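Flulteo, the company behind the library software used in Drorkard and Conneely, will stop supporting its older membership system in January, and the two towns say they will use the change to move to a single shared library card.

Under the plan, a card issued in either town will work at both main libraries and at the Stumberg branch, which has been run jointly for years but still keeps two separate lists of members. Borrowing limits will be the same everywhere. Adults will be able to take out 14 items at a time, up from 10 in Conneely, and loans will run for 26 days.

"People live in one town and work in the other, and right now they carry two cards," said Bláthnaid Hayes, who manages library services for Drorkard. "We get asked about it at the desk every day."

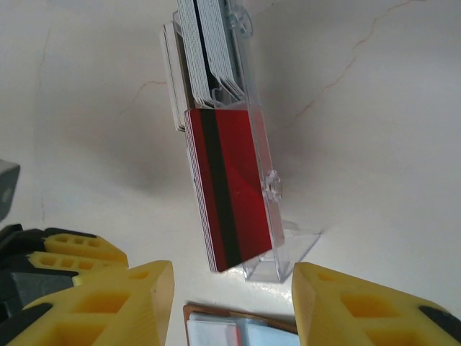

*A red card with a stack of white and gray cards in a clear plastic holder.*

Current cards will remain valid until they expire. Members who want the new one sooner can ask for it at any desk and will need to show proof of address. The first card is free, and a lost one will cost $2 to replace, the price Drorkard charges now.

Conneely dropped late fees for children two years ago, and that rule will be extended to Drorkard and Stumberg. Fees for adults will stay at 17 cents a day for each item. The councils have not settled how to handle unpaid fees on accounts held by the same person in both towns.

Liam McGrath, the Conneely branch manager, said the catalogs would be merged first, starting in September 2019, and that online holds would be switched off for 29 hours while the records are copied. Books can still be returned during that time, and due dates that fall within it will be moved back.

Opening hours at the three libraries will not change.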